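Sunday, evening

Got to the workshop before nine and had the back bench to myself until lunch. Olaia had left the heater running and a note on the controller asking me not to touch her speed settings. I had no plan to. The arm is still at the slow setting we used all last month, and I am fine with slow until the picking is right.

The aim today was the same as last Sunday: bars out of the front compartment one at a time, over the divider, into the rear compartment. The program is called Manzano now. Olaia named it and I have given up arguing. The old one, Skuritz, is still on the laptop in case we need to go back to it, but I renamed the folder so I don't open it by mistake again.

First hour went on the clamps. On Thursday night I had put the stop strip back without checking the bin against it, and the bin was 6 mm out at the far end. That doesn't sound like much. The arm doesn't know the bin moved, so every pick near the side wall was going to be 6 mm wrong too. I loosened both clamps, pushed the bin square, tightened them, measured, and did it again when tightening pulled it back the other way. The second time I did the two clamps up a little at a time, in turns, and it stayed put. Wrote that on the card so the next person does it the same way.

Then I ran the calibration, which took 168 seconds by the laptop. I remember when it took me most of an evening by hand.

Picking from the middle of the floor is good. I would call that part finished. The trouble is with bars close together or up against a wall. When a red and a green lie side by side, the fingers need a gap to go down into, and if there isn't one they land on top of the neighbor and the arm stops on the force limit. It is stopping correctly, so I can't complain about the safety side. It just means I get up and press the button each time.
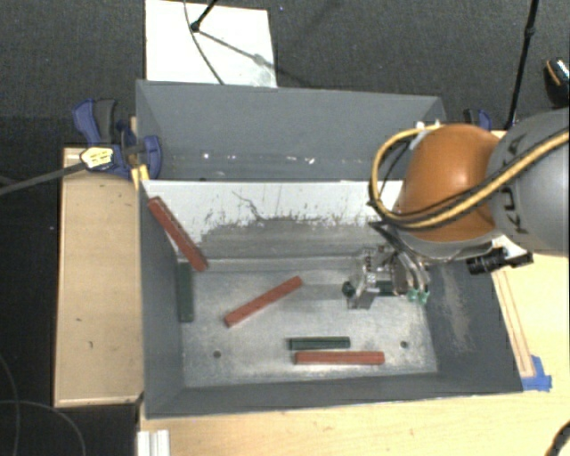
The leaning ones are the other problem. A bar that ends up propped on the side wall has one end high and one end low, and the program works out a height from the middle and comes down flat. Yurii's idea is to skip anything that isn't lying down, pick everything else first, and then nudge the leaner with a closed gripper until it falls. I tried the skipping part before lunch and it works. I haven't written the nudge. I want to think about how hard it should push, and in which direction, before I let it near the wall.

Dark green is still harder for the camera than red. Against the metal floor both should be easy, but the floor has cloudy patches that throw the light back, and the edges of the green bars get lost in the shadow next to them. I moved the lamp twice and ended up close to where it started. Might try a sheet of matte paper on the floor of the bin, though then the fingers will catch on it. Olaia thinks sanding the metal would be enough. It is already scuffed in places and those places are no better than the rest, so I have my doubts.

The divider needs paint or replacing. The lower part has lost its white and there are scratches well up into what is left. Paint would only come off again. I priced a new panel at Brutetti and they want 130 for one cut to size, which I am not paying for something that gets hit every day. There is an offcut under the stairs that might do.

Ate lunch on the step. Yurii came by at two with the spare finger pads and stayed to watch a full run. He asked why the cable loop on the arm is so big and I told him to watch it when the wrist turns all the way over. He watched and said fine. We did shorten one tie where it was rubbing.

Afternoon was all runs with the skip turned on. I shuffled the bars by hand before each one and tried to be unkind about it, pushing them together and into the corners. It stopped on me 2 times in the last batch, both times for a green bar tight against a red. Last week I was getting up so often that I left the chair in the corner and stood.

Saved everything to the Endow drive, copied it to the stick as well, and shut the air off. Left Olaia a note saying her speed settings are as she left them.

To do: write the nudge, look at the offcut, ask Yurii for the longer screws. Sweep under the bench. My back hurts from leaning over the bin and I am going to bed early.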